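Can a congregation call a pastor without the conference signing off?
posted by flirby34

Our little church in Brerside has been without a pastor since March. We found somebody we love (she's filled in 15 times!) but the conference says she needs to finish her credentialing interviews first. I grew up Baptist, where we just voted, so I'm confused. Do they get to tell us no? Is this in writing anywhere?

plainhymns
Depends on your conference. Read your bylaws.

Hutanetti
Went through this at our church in Arthur, so bear with me. In our case the congregation did the calling and the conference held the credential, and those were 2 separate things. We could vote all we wanted, but she couldn't be licensed until the interviews were done. What we did was ask for an interim agreement, and that got us through the summer. We also set aside roughly $3000 for her classes, which people were happy to give to once they knew what it was for.

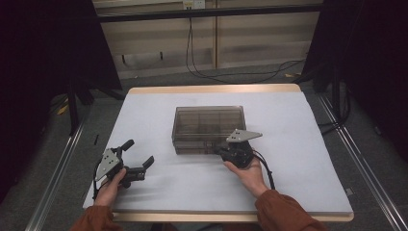

I'd call the conference minister before your next members' meeting and ask for the policy in writing. Ours mailed it the same afternoon. And please don't hold the vote first and tell them later, we had folks who wanted to do that and it left some hard feelings.

oldpew_back_row
We never asked anybody in my day. Good luck with it though.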